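Kernatgate Robotics Lab Course
Handout 6: Collecting demonstrations
4 Apr 2025

Read this before your first session at the table. Bring your notes from Handout 5, as the calibration steps are not repeated.

1. What counts as an episode
One episode is one attempt at one task, from the start pose to the release. Stop recording when the gripper is clear of the object. Each episode gets one written instruction, in plain words, such as "pick up the carrot".

2. How much to collect
Each pair records 70 episodes. The Promer set now holds 2484, and 600 of those are kept back for testing. Do not train on the test part, even to check that your code runs.

3. Varying the start
Move the objects between episodes. Turn them as well as shifting them. A policy trained on one layout learns the layout, and it will reach for the same spot on the felt after the object has moved. Leave some things on the table that are not part of the task.

4. Light
Keep recording when the sun comes in through the windows. Write "bright" in the Wernix log and carry on. Do not change the exposure setting in the middle of a batch.

5. The wrist view
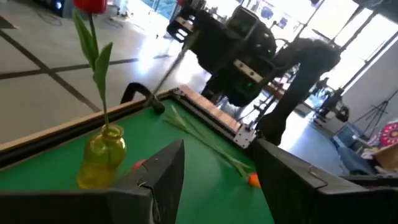 Check the wrist camera before you close the fingers. If the object is outside the gap, back off and line up again. Small corrections are useful data, so leave them in. Long pauses are not. If you stop for more than 2 seconds to think, discard the episode and start over.

6. Failed attempts
Save them and mark them "fail". Sarpong's sorting script reads that label, so spell it the same way every time.

Logs are due before the next lab. The full set closes in June.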